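From the Flanaton kitchen

I gave up on my big oven in April. It took 17 minutes to get hot and I was only ever making toast, or two sad potatoes, so I started doing nearly everything in a countertop one instead (my electric bill noticed, and so did my hips, because I bake more now!).
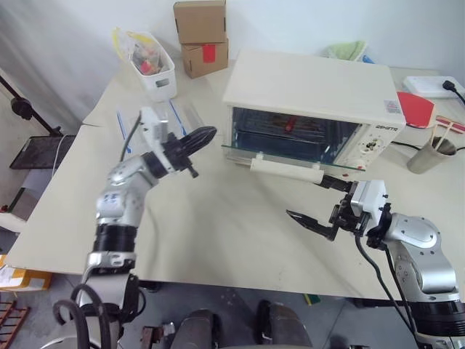
By Wong, Cisbridge Neighbors newsletter

My rule is to pull the rack out and wash it every weekend, crumbs and all. Cookies go in nine at a time, and I knock the heat down a bit from whatever the recipe says. Got a good small-oven supper? Drop it in the box at Skarkier Hall and I'll print my favorites next time.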